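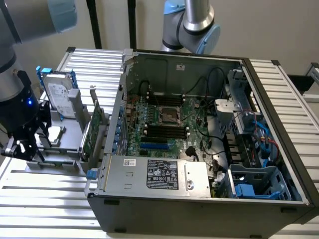
1/ Rebuilding an old office tower for the front desk at Coste. I like to work with the case on its side so the board is flat on the bottom. Blue slot fittings down the back of this one, and the drive sits in a blue caddy, so no hunting for screws.

2/ Parts stay in a holder until I need them. Hard drive at one end, then the CPU, then two sticks of memory, graphics card down the side. I used to use an egg carton – don't do that.

3/ Order I go in: CPU, memory, drive, card. The card goes last as it blocks your hands. Anika Schumacher does the card before the drive and we've agreed to leave it there.

4/ The drive is a Seagate, 3.5-inch. Fine for a machine that opens a calendar and prints labels.
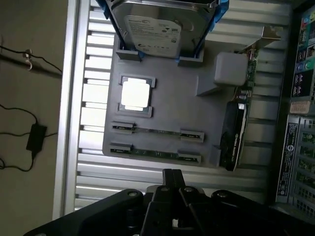 5/ Costs
Case and board were free from Verno. Everything else came to nearly $100. A new one was quoted at $489.

6/ Still to do: new fan, cable ties, and find the side panel. Thibault Guillot thinks it's in the storeroom behind the grey cabinet.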